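Hundance: plain answers to space physics arguments

README, written and kept up by Manju Pathak

Hundance is a small text collection of disputed claims about orbits, gravity, vacuum and spaceflight, each one paired with a worked reply. It grew out of years of forum threads where somebody says "astronauts float because there's no gravity up there" and eight people answer at once, half of them slightly wrong in interesting ways. I love those threads! I wanted the good parts of them in one place, cleaned up, with the arithmetic shown.

If you teach, moderate a science board, or just enjoy knowing why a thrown wrench doesn't fall straight down from a space station, I think you'll have fun in here.

What's in it

Every entry is one claim and at least one reply. The claims are rewritten in my own words so that no poster can be picked out, but I kept the flavor. People don't argue in textbook sentences, and a reply that only works against a textbook sentence isn't much use.

The entries are sorted into topics: free fall and weightlessness, rockets in vacuum, heat in space, the shape and spin of the Earth, tides, and a grab bag called "leftovers" that is secretly my favorite (sundials, contrails, why the Moon looks huge near the horizon).

Fields in each entry

claim: the statement being argued about, one to four sentences.
topic: one of the topic names above.
status: wrong, partly right, right but badly worded, or open.
reply: the answer in everyday words.
working: the numbers, with units on every line.
try_it: something you can do at home or in class, if there is anything. Often blank.
notes: where readers got stuck, and what I changed.

The status field matters more than it looks. A good share of "wrong" claims have a true thing buried in them, and starting with the true thing makes for a much better conversation. "Rockets have nothing to push on in space" is wrong as a reason why rockets can't work, but the person saying it has noticed that pushing needs something to push against. Great, so let's talk about the exhaust.

A sample entry, shortened

claim: There's no gravity on a space station, that's why everything floats.
topic: free fall and weightlessness
status: wrong
reply: Gravity at that height is only a little weaker than it is on the ground. The station and everybody in it are falling together, and they're also moving sideways so fast that the ground curves away beneath them as they fall. A scale can't read your weight if the scale is falling right along with you.
working: Gravity weakens with the square of the distance from the Earth's center. Take the Earth's radius as 6,371 km and the station's height as 400 km. Then (6371 / 6771) squared = 0.885, so gravity up there is 88.5 percent of its value at the surface.
try_it: Poke a hole low in the side of a paper cup, cover it with a finger, fill the cup with water, then uncover the hole and drop the cup outdoors. Watch the stream while the cup is falling.
notes: Readers kept asking why the height is measured from the center and not from the ground. Added a line about it in the full version.

The try_it field

I can't say enough good things about this part. Arguments that have gone around in circles for pages will sometimes just stop when a person drops a cup of water off a porch and sees the stream quit. I set up most of the tabletop ones myself before adding them, and I'd ask contributors to do the same.
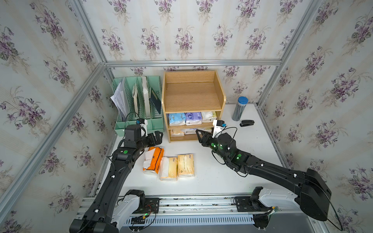
There are 12 rules of thumb for writing a try_it in the style file, but the big ones are easy to remember. Use things people already have. Say what to watch for without giving away the result, so the reader gets to find it. If the effect is small, say so up front, or people will miss it and decide you were fibbing. And if the activity needs heat, glass under vacuum or anything that spins fast, mark it "with an adult" and put the warning first.

Pendulum activities need a special word. A Foucault-style pendulum is beautiful and I wanted one in the collection so badly, but a short one on a kitchen hook will wander for all kinds of reasons that have nothing to do with the Earth turning. The swing goes slightly oval, the hook grips unevenly, a draft comes through. The entry is in there with status "right but badly worded" and a long note. If you have a tall stairwell and patience, please write to me.

How the replies were checked

Two passes. On the first, I redo every number from scratch on paper without looking at the working field, then compare. On the second, the reply goes to the Rallness reading group, where people with no physics background mark any sentence they had to read twice. The second pass turns up far more trouble than the first. My original reply on why the Moon doesn't fall was correct in every line and completely baffling.

Pillham, the little script that comes with the collection, does the dull checks: missing units, empty fields, topic names spelled two ways. It will not tell you whether the physics is right. It did once catch me using miles and kilometers in the same line of working, and I'm grateful.

Things people trip over

Mass and weight. The collection uses mass in kilograms and force in newtons throughout. Claims often mix them up, and the claim field keeps the mix-up on purpose.

Boiling and freezing in vacuum. These entries were rewritten more than any others. Water in a vacuum boils because the pressure is so low, and the boiling carries heat away, so what's left gets colder and may freeze. Both sides of that argument are usually holding one end of the same stick. Please read the full entry before sending a correction, as yours may already be in the notes!

Heat in space. "Space is cold" is marked partly right. Empty space is very poor at taking heat away from you, and getting rid of heat is a real design problem for spacecraft. The working field covers radiation from a flat panel and goes slowly, one line at a time.

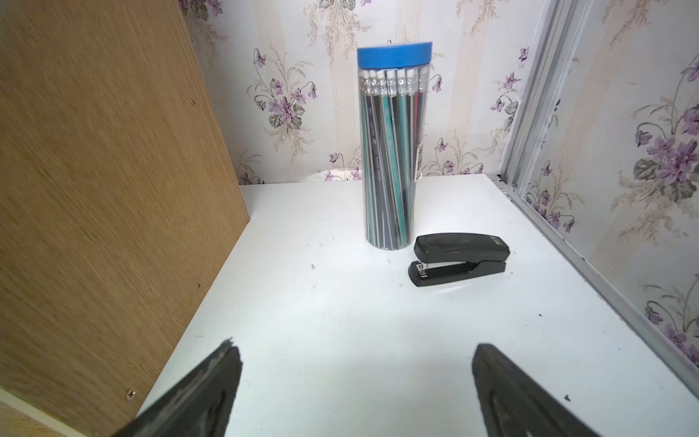 Escape speed. It isn't a speed you have to reach all at once at ground level. A rocket that keeps its engine running could in principle leave as slowly as it liked, given absurd amounts of fuel. The quoted figure is for something coasting with no further push. I've seen this one start fights between people who agreed with each other.

Sideways speed. If you only have time for one idea in the whole collection, make it this one. Getting to the height of an orbit is the easier part, and staying there means going sideways, very fast. Nearly everything in the free fall topic leans on it.

Known gaps

Tides are thin. The standard picture with two bulges is fine for explaining why there are usually two high tides a day, but real coastlines behave in ways it doesn't cover, and I haven't found a short reply I'm happy with.

There's nothing on relativity apart from one entry about satellite clocks. I'd rather leave it out than do it badly.

The claims lean heavily toward English-language forums, and toward the kinds of people who enjoy arguing at night. Common misunderstandings among younger students are probably underrepresented. Don't treat the number of entries on a topic as a sign of how many people believe something, because the collection was never a survey.

Using it

The whole thing is plain text, one entry per file, with a blank line between fields. You can read it in anything. If you'd like a printable version for a classroom, Hajji turns a topic folder into handouts with the reply on the back of the sheet, so students can argue first and look second. I've heard from a teacher whose class went through the rocket topic and then refused to go to lunch until they'd settled the one about the fan and the sailboat. That made my month.

You may copy, change and share the entries, in class or out. Please keep the notes field attached when you pass an entry along, and if you change a number, change the working to match.

Sending in a claim

New claims are very welcome, especially ones you've heard spoken out loud. Write it the way the person said it, leave out who they were, and don't worry about having a reply ready. Corrections to existing entries should quote the line and show your own working with units.

Please be kind in replies. The style file asks that no reply use "obviously," "simply" or "everyone knows," and Pillham will flag them if you forget. The next batch of entries goes to the reading group in October, and anything that arrives after that waits for the following one.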